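Hard water, small premises

Liya Gebreyes services water treatment for Jikurik, a firm that looks after cafés, bakeries and a few dental surgeries. She spoke to Jae-in Ryu on 21st June about scale, cartridges and the paperwork she would like to see taped inside more cupboard doors.

Most of the sites Gebreyes visits are on groundwater drawn through chalk. The total hardness in her part of the district is 300 milligrams per litre, expressed as calcium carbonate, and it moves very little over the year. "People ring in November and say the water has got worse," she says. "What has changed is that they are making more hot drinks. The boiler has had more water through it and the cartridge has run out early."

The distinction she returns to most often is between total hardness and carbonate hardness. Total hardness covers all the calcium and magnesium in the water. Carbonate hardness is the part matched by bicarbonate, and it is this part that comes out as scale when the water is heated. A site can have a high total figure and a moderate scaling problem if much of the calcium is paired with sulphate.

"The supplier's leaflet usually prints one number," she says. "The cartridge chart wants the other. If you set the bypass from the wrong one you can be a long way out, and you will not find out until the valve starts sticking."

She tests with a drop kit at the cold tap and again after the filter. The method is a simple titration: a measured sample, an indicator, and reagent added a drop at a time until the colour turns. She does it twice. Test strips she regards as adequate for telling whether a cartridge is exhausted and of little use for anything else, partly because the colour steps are wide and partly because they are kept in damp cupboards with the lid off.
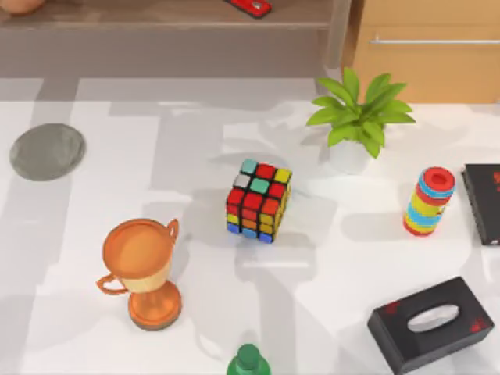 Puzzle cube on a white tabletop. Render: Pellik.

The cartridges in most of her cafés hold a weakly acidic ion exchange resin. It takes up calcium and magnesium associated with bicarbonate and releases hydrogen ions in their place. These combine with the bicarbonate to give carbonic acid, so the treated water is both softer and slightly more acidic than what went in. Passing all of the water through the resin would leave it with almost no buffering, and this is why the filter head has a bypass.

"The bypass is a blending valve," Gebreyes says. "A portion of the water skips the resin, still goes through the carbon, and rejoins at the outlet. You choose the portion. On an espresso machine I want some carbonate hardness left. On a steam oven I want as little as I can get away with, and then I look at the chloride."

Chloride is the item she thinks is most often left out. It passes straight through the usual softening cartridge, and it concentrates in any boiler that is topped up and steamed off without being drained. Stainless steel tolerates a certain amount. Past that, pitting starts at the welds and under deposits, and a descaled boiler may then leak because the scale was sealing the hole. She has replaced four boilers in that condition.

Asked whether reverse osmosis would be the better answer for those sites, she says it would for some of them. The membrane removes chloride along with nearly everything else, and a mineral stage or a blend puts a controlled amount back. The drawbacks are the reject stream, the space taken by the storage tank, and the need for a drain connection with a proper air gap. "I have seen the reject line pushed down a sink waste with a cable tie. It works until the sink backs up."

The Amatura bakery, one of her longer-standing accounts, moved to reverse osmosis when it installed a second steam oven. The unit runs with a recovery setting well below the maximum in the manual. Gebreyes prefers it that way on chalk water, where a greedy setting will scale the membrane. The pre-filter is changed on a fixed interval and the membrane on conductivity. A handheld meter hangs from a hook beside the tank, and the staff write the reading down each morning before the ovens go on.

On cartridge life she is less flexible than some of her customers would like. The printed capacity is given in litres at a stated carbonate hardness and bypass setting, and it should be worked out again for the site. A flow meter on the outlet makes this straightforward. Without one, the estimate has to be made from sales, and sales leave out rinsing, backflushing, tea urns and whatever is poured away.

"I fit a meter if they will let me," she says. "It costs less than one call-out. After that there is no argument about whether it was six months or nine. You read the number."

There is also an upper limit by time, regardless of volume. The carbon in the cartridge removes chlorine, so the water downstream has lost its disinfectant, and a filter standing in a warm cupboard is a reasonable place for bacteria to grow. Seasonal kiosks are the usual offenders. Her instruction for a site that has been shut is to fit a new cartridge, flush it to the volume on the label, and run the machine's boilers out and refill them before serving.

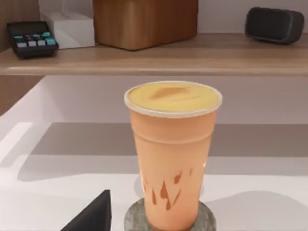 Moon 421, page 20

Cold drinks are a smaller part of the work. Ice machines scale on the evaporator plate, and the first sign is ice that releases late or comes away in broken sheets. Gebreyes uses a polyphosphate dosing cartridge on most of these, since it holds the calcium in solution at low temperature and costs little. She does not use it ahead of a boiler, where heat breaks the polyphosphate down and its effect is lost.

Magnetic and electronic scale inhibitors come up at nearly every first visit. Her position is that she cannot set a service interval on something she cannot measure at the tap. If a customer already has one she leaves it in place and sizes the cartridge as though it were absent.

The document she would like taped inside the cupboard door is a single sheet: carbonate hardness before and after, bypass setting, meter reading at installation, the litres allowed, and the date. Jikurik prints a version on waterproof card. Sites that keep it up to date take her 20 minutes. At the others she starts again with the drop kit, at the cold tap.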